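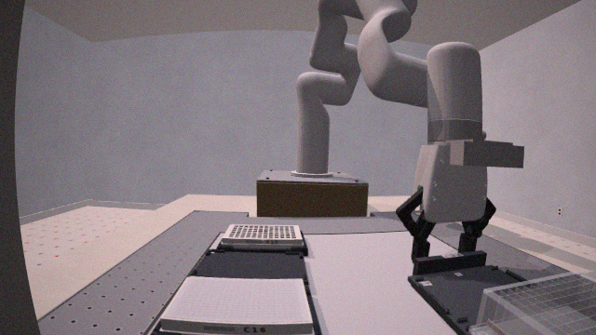 TOLEDO - Stileck will move its paper records storage and scanning business into the former Imham building in November, the company said. The move brings two existing sites together and adds space for customers who need to keep original documents for long periods.

Stileck has stored business records in Toledo since 2011. Its customers are mostly law offices, dental and medical practices, small manufacturers and property managers. The company picks up boxes, stores them, scans files on request and shreds them when the customer signs off.

The new site will create 3 full-time jobs in the scanning room. Hiring is under way, and applicants do not need earlier experience with document work. Training is paid.

"We ran out of shelf space at one building and dock space at the other," said Angus Gunn, general manager of Stileck. "Drivers have been going back and forth across town to fill a single order. Putting everything under one roof fixes that, and it lets us get files back to people the same day more often."

Customers do not need to do anything before the move. Box numbers, account numbers and rates will stay the same through the end of current contracts. Boxes will be moved in sealed trucks and checked against the inventory list when they leave the old shelf and again when they reach the new one. Any customer who wants a copy of the checked list for their account can ask for one at no charge.

Pickup and delivery will continue during the move, with one change. Requests for same-day delivery must be in by 10 a.m. while boxes are being transferred. The usual noon cutoff will return once the last of the shelving is filled. Requests for scanned copies are not affected.

The Imham building was put up as a furniture warehouse and has been vacant since its last tenant left. Stileck has signed a long-term lease. Work completed so far includes a new roof over the east half, a dry-pipe sprinkler system and separate heating and cooling for the room where film, X-rays and older bound books will be kept. The loading dock has been rebuilt so that two trucks can unload at once.

Along with the move, Stileck will start using Rulari, an online ordering system that replaces the current phone and fax process. Customers will be able to look up a box by number or description, ask for a single file from it, approve shredding and see past invoices. Each office can decide which of its employees may order files and which may approve shredding - those are two separate permissions, and both are turned off until the account holder sets them.

"We have people who have called us every week for years, and they can keep calling," Gunn said. "The phone number isn't changing. Rulari is there for the ones who want to place an order at nine at night and be done with it."

Rulari will open first to 550 accounts that already receive their invoices by email. Login instructions will be sent to the billing contact on each account. The remaining accounts will be added in groups after that, and paper invoices will still be mailed to customers who prefer them.

The new building will have a reading room where customers can go through their own boxes on site. It will be open on weekdays from 8:30 a.m. to 4:30 p.m. by appointment. Visitors will need photo ID and must be listed on the account. A copier will be available in the room, and files pulled for a visit will be held for two business days in case the customer needs to come back.

Walk-in shredding for the public, now offered at the smaller of the two current sites, will move to the side entrance of the Imham building. Paper clips and staples can be left in. Three-ring binders, hanging folder rails and plastic sleeves should be taken out first.

**About Stileck**

Stileck stores, scans and destroys paper records for businesses in and near Toledo. The company is privately owned.

**Media contact**

Angus Gunn, General Manager
Stileck, Toledo
Extension 1754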